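## 4. Hanging your Pultar window banner

Okay, you've got the banner out of its tube and it's been lying flat overnight. Good. I've hung over 1000 of these, and the part people rush is the measuring, so we'll start there.
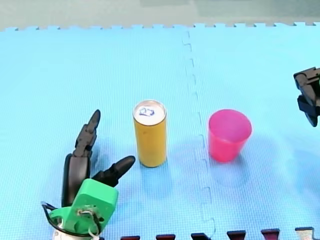 **Dima Semaan**
*Install Lead, Nutcombe Banners & Displays*

1. Measure the glass at the top and again at the bottom. Old storefronts are rarely square, so go with the smaller number.
2. Mark your center point with a grease pencil on the inside of the glass.
3. Snap the top rail onto the banner. It should click twice — once at each end.
4. Press the two hooks onto the window frame, 39 inches apart, and hold each one for a slow count of 10.

> **Note:** The hooks need a full night before they'll carry any weight. I know, you want it up for the morning crowd. Leave it. 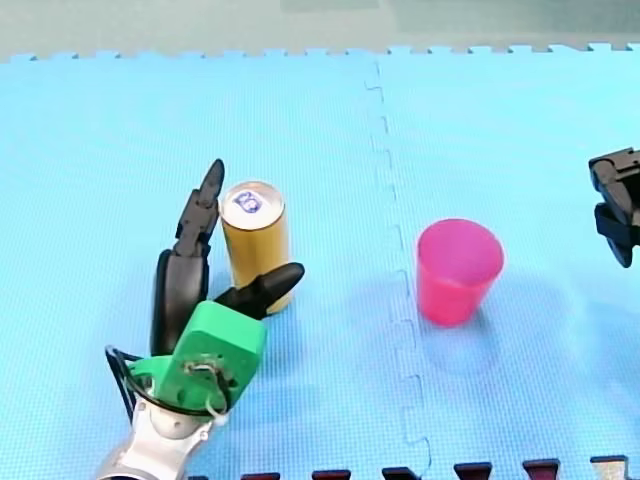 *Can and cup on the mat.*

5. Hang the rail, then step out to the sidewalk and look at it from across the street. I always end up nudging the left side.
6. Slide the bottom bar in last and trim the side ties.

**Caution:** Don't use the hooks on painted wood. Yareli Cortés in our shop keeps a box of screw-in ones for that, so ask for those when you order.

If your banner has a sale date on it (ours for the September sidewalk sale always do), write the take-down day on the back of the top rail.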